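How Does a Robot Hand Pick Things Up?

Your hand can do hundreds of jobs without you having to think very hard. It can hold an egg, turn a key or carry a heavy bag. Robots find these jobs much harder, so the people who build them spend a lot of time on hands.

One company that makes robot hands is Trellwood. Its newest hand is called the Buzatu. Factories and workshops can buy it and fit it to the end of a robot arm. It comes in a kit with 28 parts, and it costs extra to have someone come and set it up.

Fingers with joints

Look at one of your own fingers and bend it. The places where it bends are called joints. Robot fingers can have joints too, and the stiff pieces between them are called links. Small motors make the links move.

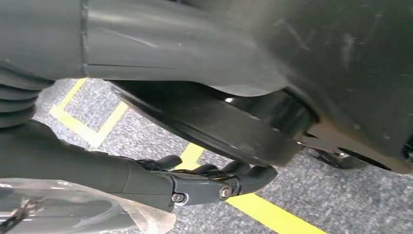

A robot also has to know where its hand is. People can feel this even with their eyes shut. A robot uses sensors, which are small devices that measure things. Some sensors measure how far a joint has turned. Others measure how hard a finger is pushing.

Parts that bend need looking after. Dust can get into them and wear them out, so many robots have soft rubber covers with folds in them, like the middle of an accordion. The folds open and close as the arm moves. These covers are called bellows.

Getting a good grip

If you squeeze a paper cup too hard, it crumples. If you don't squeeze hard enough, it falls. A robot has the same problem. The force that stops things from slipping is called friction - smooth things often have less of it than rough ones.

Long things are tricky in another way. Try holding a ruler by one end, and then by the middle. At one end it wants to tip down, and your fingers have to work harder.
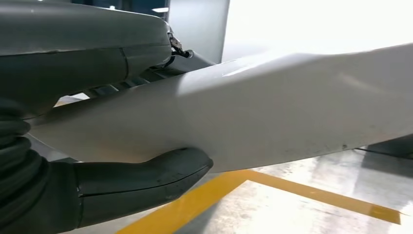 A long white object held between two gripper fingers.

Paula Grecu teaches people to use the Buzatu. "New users nearly always close the fingers too fast," she says. "I tell them to start slow and speed up later."

Words to know

Friction: a force that slows or stops sliding.
Joint: a place where two parts meet and can move.
Link: a stiff piece between joints.
Sensor: a device that measures something.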